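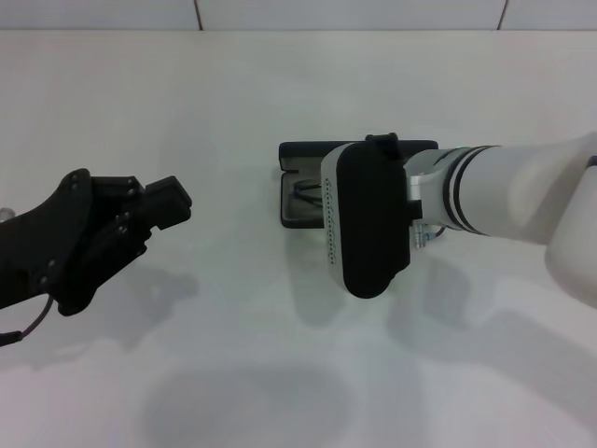 3. The Build and the Glasses Task

3.1 Workshop and hardware

All work was done at the Trondum shared workshop, on a bench booked in blocks between other members. Two arms, one gripper each. Both arms second hand, bought through Sosberg, bolted to a frame we cut and drilled ourselves. The budget did not stretch to force sensing at the wrist so contact is estimated from motor current, which is noisy below a certain load (see 3.4). Controller is a desktop PC under the bench. Control code is a fork of the Ekwueme stack, with our own grasp planner on top.

The task: open a hard eyeglasses case, take the glasses out, put them back, close the lid. We picked it for being small and fiddly. The temple arms are thin, the lenses clear, and the case wants to slide whenever the lid is pushed. A table with a plain white surface was used throughout; cheap and easy to wipe down, but it gives the depth matching very little to work with.

The two arms divide the work. In the setup of Fig. 1 the right gripper is over the open case, with the glasses lying in the gray lining, and the left one is held off to the side, pad pointing in toward the middle of the table. An earlier version had both grippers go in together and we lost a good deal of time to collisions. Now one waits.

Fig. 1. Right gripper over the open case, left gripper held clear.

3.2 Wrist views

Each wrist carries a small camera. Mounts were printed in the workshop, three revisions, the first two flexed. Aim was set by hand and then fixed with thread lock, which we regret, as re-aiming now means a heat gun.

The main trouble is how often a wrist view has nothing useful in it. In Fig. 2 there are pale panels, a plain off-white surface and the gripper in the lower right corner, and that is all the matcher gets. A seam and one long edge. We first tried throwing such views out by counting features, but that also threw out good close-ups of the lid. The present rule compares against the head view and drops the wrist estimate only when the two disagree. Not elegant but it runs fast enoguh.

Fig. 2. Wrist view with few features for matching.

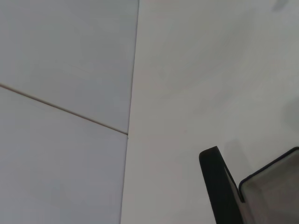 3.3 Trials

Trials were run in October; the log was frozen on 2019-10-26. We ran 200 attempts at the lift. Of these 183 ended with the glasses clear of the case and held, by the operators judgment. Attempts where somebody bumped the bench were kept in. The full log has 1,687 entries, counting calibration moves and aborted starts, and is in the Witberg archive along with the print files.

3.4 Errors

Of the aborted starts, 37 were traced to current spikes read as contact. Raising the threshold helped but made the closing move rougher on the lid. We settled on two thresholds, low for lifting, high for closing.

Clear lenses are the other headache. Depth goes straight through or comes back as speckle, so the planner uses the dark rim and the temple arms and ignores the lens area completely. Angle matters a lot. With the glasses side-on to a camera, as in Fig. 3, the rim shrinks to a tall thin outline and the fit can flip. 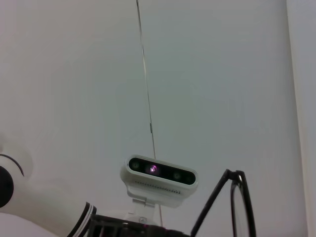

Flips were caught by checking the hinge position against the last good fit. If the hinge jumps, hold still and look again. Costs time, and the limit on re-looks had to be set by trial.

Fig. 3. Eyeglasses seen at a narrow angle from a wrist camera, depth sensor beside them.

Cable routing took longer than any of the code. Slack is needed for wrist rotation, but too much of it wanders into view or snags. Ties were moved after nearly every session, and the final positions are marked in the print files.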